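Filed under: Home & Cleaning

Spent the morning of 28th February getting the white surface back in shape. Glossy white, no pattern, so every smear has somewhere to show. Posting what I did in case anyone else has one.

First pass is dry. Soft cloth, long strokes in one direction, nothing sprayed yet. Grit is what scratches a gloss finish, and a wet cloth just drags it along.

Second pass is 500 ml of warm water with 2 drops of dish soap. Wring the cloth until it stops dripping. I used to use a lot more soap and then wondered why it looked cloudy – that was the soap.

Then plain water, then a dry cloth straight after. Don't let it air dry if your tap water is hard. Ours is.
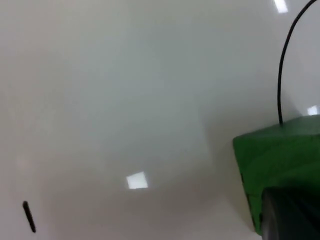 Does a glossy white finish need polish?

Plain water and a dry cloth are enough for most of them. Polish leaves a film that picks up dust, and then you have to wash the film off too.

Songül Oral asked about the blue pen mark from December. Rubbing alcohol on a cotton swab, tested on the underside first. It took three goes. I wiped the spot with water after each one.

Things I've stopped using on it: scouring powder, the green side of the sponge, and the lemon spray from Plillis. The spray smelled fine but left streaks every time.

Look at it from a low angle before you put the cloth away. Straight down it can seem clean while one side still has streaks. Light from the side finds them.

Teguh Nasution says he does his with a window squeegee. I tried that once and got water down the back, so I'm staying with cloths.

Cloths go in the wash at 90 with no fabric softener – softener makes them smear. Next job is the cabinet doors, same finish, a lot more fingerprints.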